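Forum d'entraide de la plateforme Dulow
Rubrique : Enseignement des langues > Écritures non latines

Évaluer l'écriture manuscrite dans un cours de persan suivi à distance

Publié par Fereshteh Mousavi le 21/12/2023

Mesdames, Messieurs,

J'assure, pour le compte de l'institut Drudwood, un cours d'initiation au persan destiné à des adultes débutants. Le groupe compte 20 inscrits, tous à distance. La première partie du programme porte sur la reconnaissance des lettres et la saisie au clavier ; elle ne soulève pas de difficulté particulière. La seconde, facultative jusqu'à présent, est consacrée à l'écriture manuscrite et deviendra obligatoire à la prochaine session.

Le règlement de l'institut prévoit que toute compétence obligatoire fasse l'objet d'une évaluation notée. Or les travaux me parviennent sous forme de pages numérisées, qui ne renseignent ni sur l'ordre des tracés ni sur le sens dans lequel les lettres ont été liées. Certains apprenants dessinent manifestement les lettres de gauche à droite, et le résultat reste pourtant lisible. 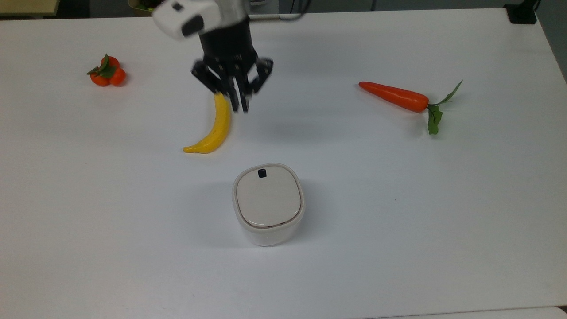 Je souhaiterais donc savoir si d'autres enseignants notent le geste lui-même ou seulement la forme obtenue, et selon quel barème. Je précise que la première unité de vocabulaire concerne les aliments et que les mots à copier sont courts (de deux à cinq lettres).

Je vous remercie par avance de vos réponses.

Tadhg Mac Mathúna
Membre du forum, coordination pédagogique

Madame,

La question s'est posée dans des termes voisins pour notre cours de gaélique en caractères anciens. Nous avons retenu une évaluation en deux temps. La page numérisée est notée sur la forme : proportions, position par rapport à la ligne, place des points. Un entretien individuel de 6 minutes, en visioconférence, permet ensuite d'observer le tracé de quelques mots dictés. La forme compte pour les deux tiers de la note, le geste pour un tiers.

Pour le persan, il me paraîtrait utile de distinguer dans le barème les lettres qui ne se lient pas à la suivante. L'erreur est fréquente chez les débutants et se constate très bien sur une page numérisée, sans entretien. Les mots de l'unité sur les aliments s'y prêtent, à condition de choisir une liste où ces lettres figurent en position médiane.

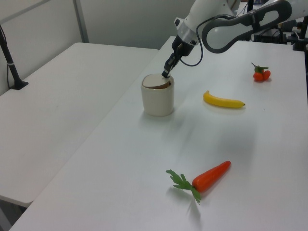
Banane, tomates et carotte factices, récipient blanc et bras robotisé.

S'agissant du sens du tracé, je recommande de ne pas le sanctionner au cours des premières semaines. Une habitude prise de gauche à droite se corrige encore sans peine tant que la vitesse d'écriture reste faible. Il convient en revanche de le signaler par écrit à l'apprenant dès le premier devoir.

Je reste à votre disposition pour vous transmettre notre grille.

Lellness
Membre du forum

Bonjour,

Chez nous, la partie manuscrite n'est pas notée, on valide simplement la remise du cahier. Le manuel Munro propose des lignes à recopier en fin de chapitre, cela suffit pour des débutants. À vérifier toutefois avec votre règlement.

Cordialement

Fereshteh Mousavi
Auteur du message initial

Je vous remercie l'un et l'autre. La simple validation du cahier n'est malheureusement pas compatible avec le règlement de l'institut. Je soumettrai à la direction la formule de l'entretien et j'accepte volontiers la grille proposée par M. Mac Mathúna.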